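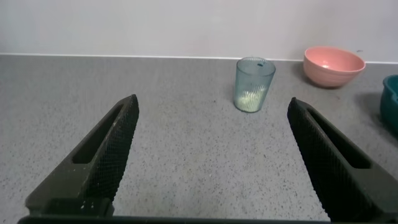
Attachment 1 - counter, back section, with the ribbed cup near the wall.

Ticket 1026
Subject: Gray speckled countertop, lighter patches that do not wipe off
Site: Avdale, second-floor kitchen
Opened by: Edeltraud Reinholz
Assigned to: Roman Pawłowska
Opened: Saturday, January 29, 2022
Status: Closed, with follow-up

Reported problem
The counter has lighter patches in the middle section. They show most when the light comes across from the side. I have wiped it with a damp cloth and with the Corkik surface spray and the patches are still there. Second question, possibly unrelated: the white strip at the back looks lower on the right than on the left. Is the counter going out of level?

Entry 1 - Pawłowska
Looked at the attachment. The surface appears matte and the patches sit where light falls on it, so the photo alone does not separate residue from plain reflection. Please do the following before I come up:
1. Move the blue-green cup off the counter.
2. Turn off the ceiling light and check the patches with a flashlight held low, first from the left, then from the right.
3. If a patch moves with the light, it is reflection. If it stays put, mark its outline with painter's tape.
Do not use the spray again until this is done.

Entry 2 - Reinholz
Done. Two patches moved with the flashlight. One did not, and I taped it. It feels slightly tacky compared with the rest. The cup is in the sink.

Entry 3 - Pawłowska
Tacky points to product buildup. The Corkik spray leaves a film if it is applied undiluted and not rinsed. How is it being mixed?

Entry 4 - Reinholz
It isn't being mixed. I use it straight from the bottle. The label on ours has rubbed off.

Entry 5 - Pawłowska
On site. Test area inside the tape, lower corner. Warm water with a few drops of dish soap, 600 ml in a bowl, soft cloth, left damp for 60 seconds, wiped, rinsed twice, dried with a clean towel. Tackiness gone in the test area. Repeated over the whole taped patch with the same result. No etching or scratches found by hand or with the flashlight. The black and dark gray flecks are part of the material and were not affected.

Did not use the Wendt descaler stored under the sink. It is for the kettle. Please keep it off this counter.

Entry 6 - Pawłowska
Level check. Spirit level placed along the front edge, then along the back, then front to back at both ends. Bubble centered in all positions. The white strip was measured from the counter surface at both ends and matches. The slope in the attachment comes from the angle of the photo. No adjustment made.

One gap found in the sealant behind the strip, at the far right, short enough to cover with a fingertip. Wall is dry to the touch there. Logged separately as ticket 302 - low priority, to be filled in March with the other kitchen work.

Entry 7 - Reinholz
Checked again this evening with the side light on. Two pale areas still show but they move when I move, so I take it those are the reflections. The taped one is gone. Tape removed. Can the cup go back?

Entry 8 - Pawłowska
Yes. Lift it when you wipe the back of the counter, as film also collects in a ring under anything that stands there.

Resolution
Cause: undiluted cleaner left to dry on the surface.
Fix: soap and water wash, two rinses, towel dry.
Prevention: bottle relabeled with mixing instructions. Orau cloths moved to the top drawer, one for washing and one for drying.
Open item: sealant gap, see ticket 302.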